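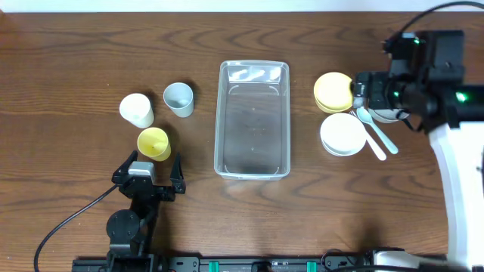
*Empty bin at center, cups to the left.*

## Packing Light Tableware into a Clear Bin

This procedure applies to plastic cups, bowls and utensils returned to the Ercombe pantry after use. It replaces the sheet issued in November. Glass and ceramic items are packed separately and are not covered.

### Before you begin

Clear the table and wipe it down. Place the empty bin in the middle, with its long side running away from you. Set the cups on one side and the bowls and utensils on the other, leaving enough space to lift each item without reaching over another.

Check every piece for cracks. Damaged items go to Ea Toft for replacement and must not be packed.

### Loading the bin

1. Place the bowls first, nested by size, against the far end.
2. Stand the cups upright beside them. Cups of the same shape may be stacked, but no stack should rise above the rim.
3. Lay the utensils flat along the remaining side, handles pointing the same way.
4. Lift the bin by both ends and set it down again. If the contents shift, repack the cups -- a folded towel may be used to fill a gap.

### Storage

Bins are kept on shelf 6 and may be stacked two high. A full bin should weigh around 265 grams more than an empty one. Heavier bins usually contain items from another set and should be checked before they are put away.

Questions about shelf space should be directed to Kamil Ondrejka.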